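Ticket 2680: internal door sticks at the latch side
Opened by: Hedvika Oravec, Solthorpe
Status: waiting for customer

3/24/19. The bedroom door from Standiteck rubs on the lining near the lock. I tightened the top hinge, but it is the same.

Reply, Manikandan Kulkarni: Please measure the gap at three heights and do not plane the edge yet. 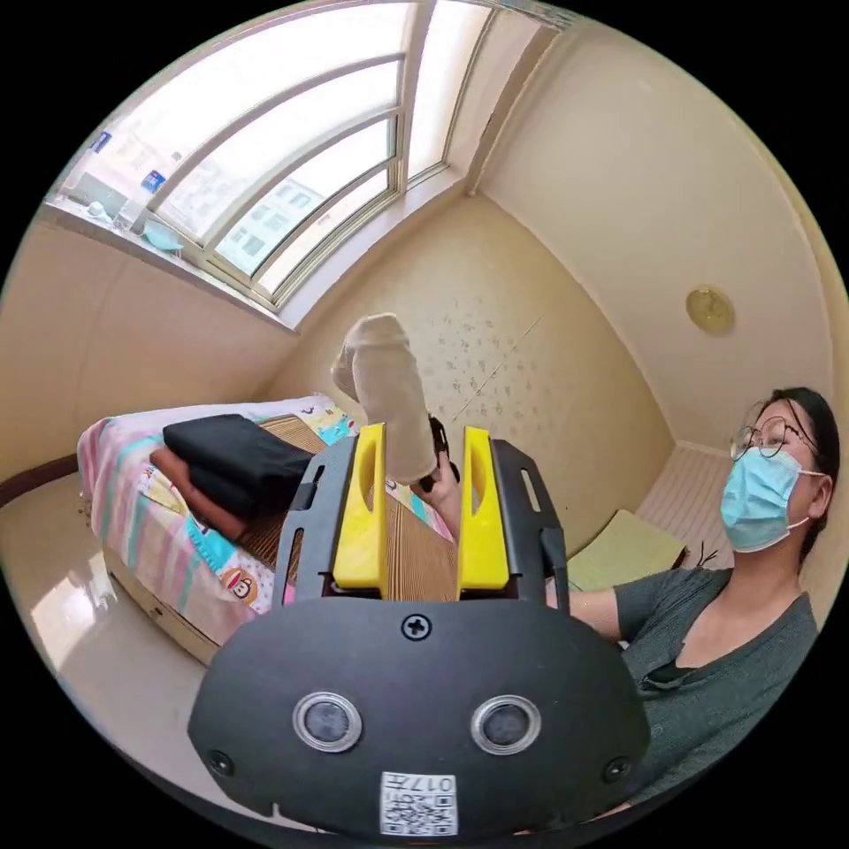 The gap is 2 mm at the top and almost nothing at the lock. Lining is painted white. The walls in the small bedroom are cream, so please send the touch-up paint for both.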